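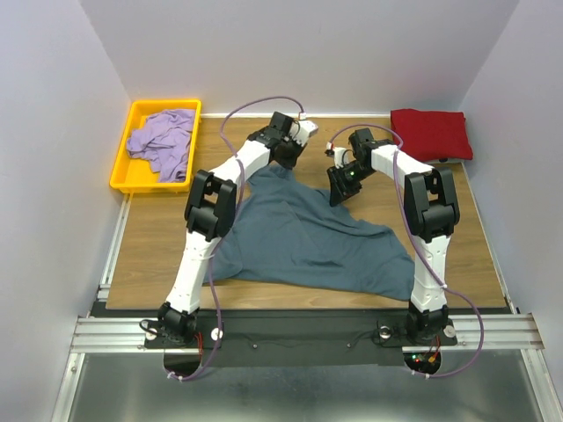
Yellow bin, purple cloth, and a red one folded at the back

Company volunteer day at a food pantry – what do I wear, and is it rude to leave early?

Posted by Modavon_Jen, May 15, 2025

My office (Postma, the shipping people, not that it matters) is sending a bunch of us to the Varkevari Food Pantry for a half day next week. It's on the clock and I put my name down before I really thought about it. The email says "dress comfortably" and that's all the guidance we got. I've never done one of these. Are sneakers okay? Do I bring my own gloves? Also my shift ends at noon but I have to pick up my kid across town, so I'd need to sneak out 20 minutes early and I feel weird about it. And my boss wants us all to chip in cash on top of the time, $25 each, and I can't tell if that's normal or if I'm being cheap for grumbling.

Delyth Dafis

I run the sorting shifts at a pantry in Ondberg, so I can tell you how it goes at ours. Sneakers are great as long as they cover your toes. We send people home for sandals and they're always so embarrassed, so please pass that on to your coworkers! Wear layers, too, because you'll go back and forth between the cooler and the loading door and you'll be freezing and then sweating. We have gloves, but only in large, so if you have small hands bring a pair you like.

Leaving early is fine. Tell whoever checks you in when you get there, and they'll put you on something that's easy to walk away from, like breaking down boxes or checking dates on cans. What messes us up is when someone vanishes off the packing line and the bags start going out with no rice in them. Our last company group packed 2,226 bags in one morning (I was so proud of them) and we still had to reopen a whole pallet over that exact thing.

On the money – we never ask groups for it. I'd love it, sure, but a boss collecting is a different deal from us asking. You can say you already gave somewhere else this month and leave it there.

tallpaul

$25 is nothing, my work wanted 100. Eat breakfast first.

kitchen_window

Agree with Delyth on the layers. I'd add a water bottle with your name on it and leave the big purse in the car, the place I went had no lockers. Can't help with the boss thing, mine just bought everybody matching T-shirts and they ran tiny.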